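Judging Whether a Two-Arm Robot Is Ready for Packing Chores

The Homoveck program advises small workshops on which household and shop-floor tasks can be given to a machine at present. Putting a laptop into a zippered sleeve is a useful test, as fabric bends and the opening must be held while the computer goes in.

1. Write down the task in full, including where it starts and what counts as finished. A sleeve left unzipped is recorded as incomplete.

2. Have an employee do the task 20 times and note the usual time.

3. Run the robot for the same number of attempts. Do not straighten the sleeve between steps. Record every case in which a person had to step in.

4. Repeat on 2 further days with the other items left on the table.

5. Compare the results. Homoveck recommends against unattended use where staff stepped in more than 3 times in a session.

At the Bayram site, rigid parts were ready for automatic handling well before soft goods. Zippers remain the slowest stage, and sites should plan for an employee to close the sleeve by hand.
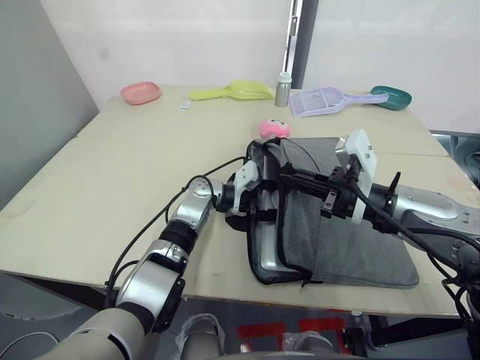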